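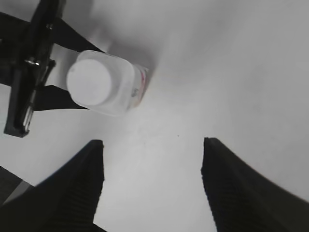 白色桌面上方，黑色夹爪夹着一只横放的白色小塑料瓶

楼上热死，楼下冻死：我和一套老暖气的冬天

居家专栏　11/13/23

我们家有一间卧室，冬天可以穿短袖。隔一条走廊的书房，我得裹着毯子打字，手指头硬得像冰箱里拿出来的胡萝卜。同一台锅炉，同一根主管，同一笔煤气费，过的却是两种气候。

房子在Gramley的老城边上，一条叫Gernska的坡街，整条街的排屋都差不多年纪，墙厚，窗户小，楼梯陡得搬冰箱的师傅见了要叹气。我是12年前搬进来的。头几个冬天忙着修屋顶、换窗、和一个怎么都堵不住的阁楼缝隙较劲，暖气反正会响，摸着也烫，就没管它。后来开始在家上班，整天坐在最冷的那间屋子里，才发现自己对这套东西一窍不通！

于是就有了这一篇。我不是干这行的，下面写的都是一个住户折腾下来的心得，有些绕了远路，有些是被师傅当面纠正过的。家里也是水暖、也有那么一两间怎么都不热的屋子的朋友，可以泡杯茶慢慢看。

先讲最丢人的一段

我最早的办法是把锅炉温度往上拧。书房冷嘛，那就烧热一点，多朴素的道理。旋钮一路拧上去，书房从很冷变成了有点冷，卧室那边已经需要开窗了。大冬天，外面下着湿雪，我一边烧煤气一边开窗，还觉得自己挺会调节的。

账单来的那天我在厨房站了好一会儿。那一期比前一年同期多出400，我翻来覆去看，以为抄表抄错了，还打电话去问。客服很客气，让我自己下楼去看表。我下楼看了。没抄错。

第二个办法更笨：我在书房加了一台电暖器。小太阳那种，对着小腿烤，小腿烤得发红，后背还是凉的。用了两周，插座摸上去热乎乎的，吓得我赶紧收起来，到现在还在楼梯底下的柜子里落灰。

再后来我买了一种贴在暖气片背后墙上的反射膜，银光闪闪，店里的说明写得天花乱坠。贴的过程非常痛苦，要把手伸进暖气片和墙之间那道窄缝里，一边摸一边把膜捋平，捋出来的全是前任房主留下的灰，还有一支没笔帽的圆珠笔。贴完有没有更暖，我真说不上来，心理上是暖了一点的。

暖气片也要放气，这我是听隔壁说的

隔壁邻居在院子里听我抱怨，问了一句：你放过气没有？

我没放过。我连暖气片侧面那个小方头是干什么的都不知道，一直以为是铸造的时候留下的疙瘩。

水暖系统里会慢慢积一些空气，气往高处走，就窝在暖气片的顶上。水上不去，暖气片就只有下半截是热的。判断起来很容易，把手掌贴在暖气片上，从下往上慢慢摸，要是底下烫、顶上凉，八成就是有气。我家书房那一片，摸到肩膀的高度就断了，上面一截凉得跟窗台一样。

放气要用一把小钥匙，五金店有卖，便宜得不好意思单买，我顺手还拿了一卷生料带。操作的顺序是这样的：先把锅炉关掉，让系统凉下来，循环泵也停住；在放气阀底下垫一块旧毛巾，手里再拿个小杯子；钥匙套上去，逆时针轻轻拧一点点，听见嘶嘶的声音就停手，让它自己放；等嘶嘶声没了，开始冒水珠，再拧回去。

第一次我拧多了。水不是滴出来的，是滋出来的，黑乎乎的一股，直接滋在新刷的墙上。那个颜色我后来刷了两遍漆才盖住，现在阴天的时候从侧面看还看得出一点影子。所以那句“轻轻拧一点点”，请各位一定当真。

从低楼层往高楼层放，每一片都放一遍，哪怕它看上去好好的。放完以后去看锅炉上的压力表，多半会掉下来，要补水补到说明书写的那一格。我头一回忘了补，第二天早上锅炉罢工，屏幕上闪着一个我看不懂的代码，全家人洗了一次冷水脸，家里人的脸色比水还冷。

放完气，书房那片从头到脚都热了！我高兴得到处讲，讲到同事看见我就绕道走。

可是还是不平衡

高兴了没几天。书房的暖气片是热了，但只是温热，卧室那片照旧能煎蛋。走廊尽头的小卫生间更是忽冷忽热，看它心情。

那时候我已经有点上瘾了，晚上不看剧，专看别人家修暖气的帖子。看来看去，有一个词反复出现：平衡。起初我以为是玄学，后来弄懂了，简单得很。水是懒的，哪条路好走就往哪条走。离泵近的暖气片，水一下就灌进去又一下就回来了；离得远的那几片，等分到它们，已经没剩多少流量。我家卧室恰好在锅炉正上方，书房在最远的那个角上。什么都对上了。

暖气片两头一般各有一个阀门。一头是大家平时拧的，带数字或者带温控头的那个；另一头常常盖着个塑料帽，很多人一辈子不会去碰它，那个叫回水阀，也有人叫锁闭阀。平衡就是调后面这个：近的那几片关小一点，逼着水往远处走，远的那几片全开。

道理一张纸就能写完，做起来却很磨人。每动一下，都要等系统重新稳定，等的时间够炖一锅汤。我就真的炖汤，动一下阀门，回厨房搅一搅，再上楼摸一圈。那阵子家里天天喝汤，萝卜的、番茄的、不知道什么剩菜凑的。

有的朋友会用夹在管子上的温度计，进水管夹一只，回水管夹一只，看两头的温差。我一开始嫌麻烦，全凭手摸，摸到后来手心已经分不清烫和很烫。还是老老实实去买了两只，夹上去以后才知道自己之前调得有多离谱，书房那片的阀门我居然一直拧反了方向。

请师傅的那天

自己调到一定程度就上不去了。锅炉启动的时候会轰的一声，接着管子里有种咕噜咕噜的动静，半夜听起来像有人在墙里漱口。再往下就是我不敢碰的东西了，燃气的活儿必须找有资质的人，这一条没有商量。

我找的是本地一家叫Keskinen的暖通行，铺面很小，在菜市场后面，门口常年摆着几只拆下来的旧暖气片，有一只里面种了葱。打电话过去，接的人先问锅炉是什么牌子、哪年装的、压力表平时停在哪儿，问得我一头汗，跑下楼去抄铭牌。牌子是Kunoveck，年份那一栏已经磨得看不清了。

师傅上门以后，没有先看锅炉，先把每一间屋子走了一遍，手往每片暖气上搭一下，像在给人号脉。走到书房，他看了看我的书桌，再看了看暖气片，问我沙发为什么要顶着它放。

我说那样坐着暖和。

他说那热气全进沙发里去了。

我把沙发挪开，挪的时候觉得脸上有点烧。沙发背后的布摸着是热的，海绵也是热的，这么些年我一直在给一件家具供暖。窗帘也是同样的问题，长长地垂下来，正好把暖气片罩在里面，热空气顺着玻璃往上跑，全喂给窗户了。后来我把书房的窗帘剪短到窗台的高度，针脚歪歪扭扭，谁来都要夸一句有手工感（我选择当成好话听）。

然后才看锅炉。他把外壳拆下来，我在旁边打手电。出水温度设在很高的一档，就是我当年拧上去的那一档。他给我调回了70度，说像我家这样的老式铸铁片，最冷的那几天用这个温度也够了，天气没那么冷的时候还可以再往下走。要是冷凝式的锅炉，回水凉一些效率才上得来，温度拧得太高，多出来的那部分热就顺着烟道出去了。我那台Kunoveck正好是冷凝式的，买房时的资料里写得明明白白，资料在抽屉里，我从没翻开过。

循环泵的档位也改了。原先开在最快的一档，水跑得急，声音大，近处的暖气片占尽便宜。降下来以后，墙里漱口的声音当晚就没了，静得我反而睡不着，起来摸了一圈暖气，确定它们还活着。

要不要清洗

系统里放出来的水是黑的，这件事我一直惦记。师傅接了一点在玻璃杯里给我看，静置一会儿，杯底沉了一层细细的黑粉，拿磁铁从杯子外面一吸，粉就跟着磁铁走。都是铁锈，钢和铁的暖气片泡在水里，年头久了就有。锈泥沉在暖气片底部，那一片就会出现相反的症状：上面热，下面中间那一块凉。我家小卫生间的那片就是，怪不得它总闹脾气。

清洗有好几种做法。轻一点的是加清洗剂让它循环一阵子再放掉，重一点的要接机器往里打水冲。各家报价差得很远，我问过的几家里头，有的电话里就一口咬定必须用最贵的那种，连家里有几层楼都没问。我的建议是让人来看过水再谈，看都没看就开方子的，客客气气挂掉就好。

我们最后选了轻的那种，只把卫生间那片单独拆下来，抬到院子里拿水管冲。冲出来的东西我形容不好，像墨鱼。铸铁的片子看着不大，抬起来能把人的腰抬没，下楼梯那一段我全程在心里后悔。院子里那块地第二年的草长得稀稀拉拉，也不知道是不是跟这个有关系。

冲完灌回新水，一定要加缓蚀剂，不加等于白洗。回水管上又装了一个磁性过滤器，是个圆筒，锈粉经过的时候就被吸住，一年打开擦一次。我第一次擦的时候戴着家里唯一一双白手套，犯过的错我都给各位写在这里了。

温控头，买还是不买

做完这些，才轮到大家最爱讨论的温控头。我之所以放到这么后面讲，是看过太多人把它当第一步。系统没放气，没平衡，水是黑的，然后装了一屋子能连手机的阀门，手机上显示书房很冷，走过去一看，书房确实很冷。

普通的机械温控头我很喜欢，不用电池，不用联网，拧到哪一格就是哪一格。卧室、客卧、走廊我都装了。有一间屋子别装，就是放墙上总温控器的那一间，两个家伙会互相打架：暖气片上的那个觉得够热了，把水关掉；墙上的那个觉得还没到，一直叫锅炉烧。我家的总温控器在客厅，客厅那片就让它敞着。

还有个小毛病值得说一句。夏天温控头要是一直拧在关的位置，阀芯容易卡死，到了十一月开暖气的时候怎么都不热。遇到了先别急着换，把头拆下来，里面有根小针，正常的话按下去会自己弹起来。不弹的，用钳子的平面轻轻碰它几下，多半就松了。千万别夹住往外拔！拔出来会怎么样，请参考前面那面墙，再严重一点。

智能的那种，我试过一只，装在书房。优点是可以定时，早上坐下来之前屋子已经暖了。缺点是里面有个小电机，半夜转一下，吱——，刚好在人要睡着又没睡着的时候。现在书房没人睡，我就留着了。

今年开暖气之前我做了什么

入秋那会儿，趁天还不冷，我先把锅炉点着跑了一个钟头，每一片摸一遍。有问题这时候就会露出来，师傅也还约得上。等第一场霜下来，Keskinen的电话就一直占线，去年我是站在他们店门口那盆葱旁边排上队的。

然后放气，补水，擦过滤器，给锅炉房那扇小门换了条密封条。暖气片的缝里用一把长毛刷从上往下刷，底下铺张旧报纸接灰。灰比想象中影响大，刷完那几天屋里还少了那种刚开暖气时的焦味。

暴露在阁楼里的那段管子包了保温棉，这件事早该做了。包的时候发现有一个接头在渗水，很小，水迹已经干成了一圈白色的印子，拿纸巾按上去才看得出湿。我每年补水补得那么勤，原来都补给它了。师傅来换了个垫圈，坐下喝了碗汤才走。

一氧化碳报警器的电池也换了，顺便按了测试键，声音大得楼下的猫跳上了冰箱。家里烧燃气的，没有这个东西的话，别的都先放一放，先去把它买回来装上。

至于账单，我没有做什么严谨的对比，每年冷暖不一样，家里人的作息也变了。锅炉如今启动得少，烧得久一点、稳一点，我坐在书房里不用裹毯子。卧室那边晚上还是偏热，我把温控头又往下拧了一格，家里另一位趁我不注意又拧了回来，目前双方还在谈。

眼下我惦记的是厨房。厨房那片暖气藏在橱柜后面，当年装橱柜的人在踢脚线那里开了一排小孔，就算是给它留了条活路。要拆橱柜才够得着阀门，而我上个月刚把那几扇柜门的铰链调平。先拖过这个冬天再说，反正炉子上天天有汤。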